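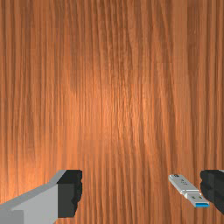 Section 5: Getting the wrist view going in the simulator

Okay, so you've got the Kuvimico arm loaded and the main window isn't throwing red text at you any more. Good! Now we set up the wrist view, the one you'll be looking through for nearly everything we do at club. If your gripper is open and you've loaded the USB stick task, you should get the wood tabletop with the stick lying down near the right finger, its blue end just short of the black pad. Your stick may land somewhere else, because the task shuffles it on every reset. I check the colours first, and if the wood comes up plain grey I know the textures haven't loaded (see the note after step 4).

You'll want the club laptop or your own machine with the June build on it. Older builds will open the task but they ignore half the settings, and I lost a whole evening to that before Takumi spotted the version number.

1. Open the task list and pick "USB stick, table, single arm". Don't pick the one with "bin" in the name, it's for the senior group.

2. Press Reset once and let the arm settle. It wobbles a bit on the way. Leave it alone.

3. Go to View, then Wrist. The fingers should come in along the bottom of the window. You don't need to see all of both fingers. I like having more of the left one showing, but Hina sets hers dead centre and she's faster than me, so take your pick.

4. Set the finger opening to 7 on the slider. You want a good wide gap to start with.

Note: if the table is grey, close the task, go to Settings, Textures, and hit Reload. You might still notice faint lines across the wood where the pattern repeats. That's fine, leave it.

5. Turn the wrist until the fingers line up with the long sides of the stick. It hardly ever lands square to the grain, so don't use the wood as your guide. Use the stick.

6. Slide sideways until the stick is between the pads, then go down slowly. Speed 2 is plenty. I know it feels like watching paint dry.

7. Close the fingers, lift a little, and stop. Save the run with your initials and the task number, so mine would be FV-304.

Caution: don't come down with a pad right over the metal end. The simulator will let you push a finger straight into the table for a moment and then the whole arm jumps, and the run's no good after that. Back off, reset, start again.

Caution: the same keys drive the real arm in the workshop. Check the label at the top of the window says SIM before you touch anything. Ashok has the switch for the real one and he'd like to be asked first.

If you get stuck on step 5, have a go with the coloured block task for a bit — it's the same wrist movement on a much more forgiving shape. Then come back to the stick. Saved runs go in the Bedum folder on the shared drive, and Bijan looks through them before the next meeting.

Fatemeh Vahidi
Updated Nov 18, 2022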